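Winter Football in Wemar: A Small Club Learns to Wait
Jan 8, 2018

On the last Saturday before the winter break, the gates of the stadium in Wemar opened two hours early. The home side was going to play Poreck, the leader of the second division, and the club expected a full house. It did not get one, but 2,707 people came, and for a town of this size in December it is a very good number.

I have followed this club for several seasons, first from the standing terrace and later from the small press room under the main stand. I remember afternoons when you could hear each word the goalkeeper shouted to his defenders. Now you must stand close to your neighbor to have a conversation. 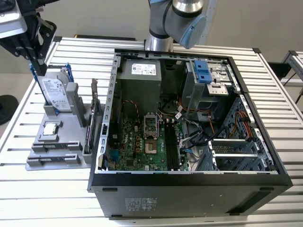
FOOTBALL / SECOND DIVISION

The match finished 1-1. Poreck scored first, from a corner, and for half an hour it looked like the guests would take everything home. Then Wemar changed to three defenders, pushed both full backs higher, and found the equalizer after a long throw. It was not beautiful. The supporters sang as if it was a cup final.

With this point the team went into the break in fourth place, with 13 games unbeaten at home. Last winter it was second from the bottom, and the local paper was already writing about relegation. The coach stayed, and so did almost the entire squad. Only two players came in the summer, both of them from Dixit, a club one league lower.

The new contract with Sarnodix, the shirt sponsor, also helped. The sum is modest, but it paid for a second physiotherapist and for the heating under the training field. In previous years the players had to travel to an indoor hall each time when the ground was frozen, and they lost many hours on the bus.

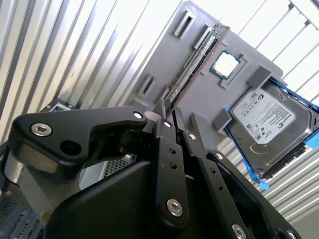 One reader wrote to us that the praise comes too early, and that a team which draws so many games "will be in the middle of the table by Easter, like always." It is a fair worry. Seven of the home games in this run were draws, and away from home the team has problems to keep the ball after it loses the first duel.

Still, the people buy tickets. The club has sold 2,000 season cards, and 255 of them went to children under twelve.

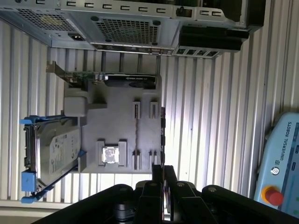 The second half of the season starts with two away games, and then Dixit comes to Wemar for a friendly on a free weekend. The coach wants to use it for the younger players, especially the left winger who came on against Poreck and won the throw before the goal. The return match with the leader is in spring, on a field which is narrower than the one in Wemar and has a bad slope behind the north goal.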